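Wunden, planche en érable + blocs à formes Skovo — mon avis
Publié le 11 janvier 2018

Prise chez Losari, 30 euros le tout, livrée en trois jours.

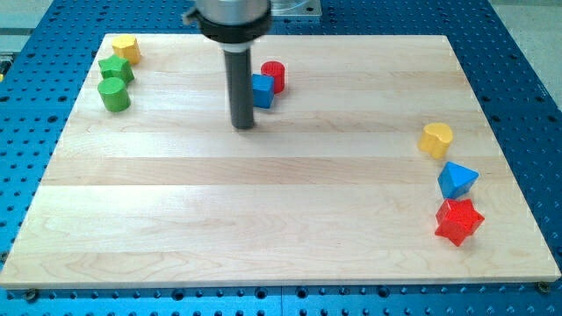

Même set à la maison, répond un lecteur, mais chez nous la planche a bougé dès février, posée trop près du radiateur, alors moi je ne mettrais pas la note max.

Bon à savoir. La mienne, rien pour l'instant — mais pas de radiateur dans la pièce. Érable clair, lamelles collées, joli veinage. Bien plate. Un coup d'huile et c'est tout.

Les blocs : bois coloré, ça tient debout tout seul. L'étoile verte, ma préférée, cinq branches bien nettes. Le cylindre vert, rien à dire, un cylindre. Le jaune un peu en forme de coeur, plus difficile à nommer pour les petits, chez nous c'est devenu « la fleur ».

Moins bien : pas de boite de rangement. Et l'ensemble pèse, environ 600 grammes rien que les blocs, à ne pas lacher sur un pied nu.

Comparé au Bozkurt que j'avais avant — peinture qui s'écaillait, angles râpeux — y a pas photo. Je rachète sans hésiter si on en perd.

Note : 4/5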